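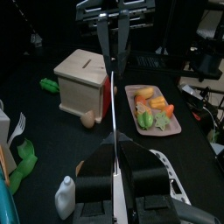 6. If the gripper lets go of a long part

I lost most of a July afternoon to this one, so learn from me! Our left arm kept dropping thin parts halfway through a move, and I blamed the finger pads. Wrong. The Trurnach controller had thrown fault 974 (grip force lost) and I'd cleared it without reading it.

1. Hit pause. Don't grab for the part, even if it's slipping. I did that once and got a good pinch.
2. Wait until both arms have stopped, then turn off the drive power.
3. Take the part out by hand and wipe both finger pads.
4. Power up and leave it alone for 60 seconds.
5. Open the fault log and write down the code before you clear it.
6. Run the grip test with nothing in the fingers.

Note: my grip timeout was set to 200, and it wants 2000. One missing zero! Zuzana Kadlec spotted it.

Caution: if 974 comes back after the test, stop there and call Marek Hrnčiar. Please don't just raise the force.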